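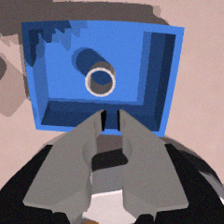
26 January 2022

Junction model, merging at the Stovitz Road turn. Back on this after the break.

Reran the give-way cases with the courtesy setting switched on. To recap for anyone picking this up: each driver on the main road gets a chance of easing off and letting a car out of the side road. Last year we had that chance fixed for everybody. Now it depends on how long the driver has been held up already and on whether there is a car close behind.

Ran 900 vehicles through per run, 3 runs per setting. Speed limit left at 60 on the approach. Side road queue starts empty.

With courtesy off, the side road backs up past the petrol station entrance and stays there until the peak dies down. No surprise, it does that in real life too.

With courtesy on for everyone, the side road clears nicely but the main road gets a ripple of braking that travels back as far as the Cletness roundabout. One run locked up altogether. I think that was two cars each waiting for the other to go, as neither has a rule for giving up on being polite. Added a timeout. Must check it doesn't fire when the driver is simply stuck behind a bus.

Middle settings look the best so far. Not going to quote times yet, the third run was odd and I want to see it again before I trust it.

Pushy drivers: the old rule let them nose out whenever the gap was short of safe by a small margin. The car on the main road then brakes hard and its courtesy drops for the rest of the trip. That last part was a guess on my part and I have nothing to back it up. Leaving it in but it is now a switch in the settings file, off by default.

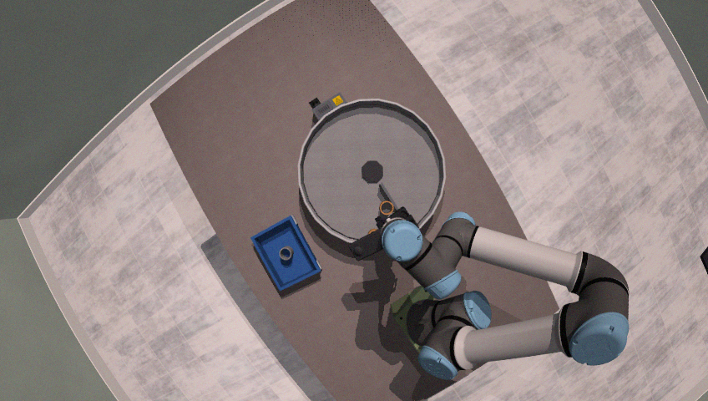

Bowl feeder with a ring-shaped part inside, simulated.

Other bits:

Prajapati counts came in for the side road. They are by the quarter hour and ours are by the minute, so they need spreading out before we can compare. Two of the sheets have the direction columns swapped. Fixed by hand and noted in the margin.

The Rallier script still falls over if the log has more than 100 lane changes in it. Split the log for now. Somebody needs to sort this properly before April, when we have the full network to do.

Noticed that the indicator comes on after the car has already begun to pull out. It makes no difference to the queue lengths but it will matter once drivers are meant to react to it. Put on the list.

To do:
Repeat the third run with the same seed
Check timeout against buses
Try a wet road braking distance on the approach
Ask whether the side road right turn is banned at peak, the map and the sign list disagree

Left the courtesy-on run going overnight on the second machine. Please don't restart it.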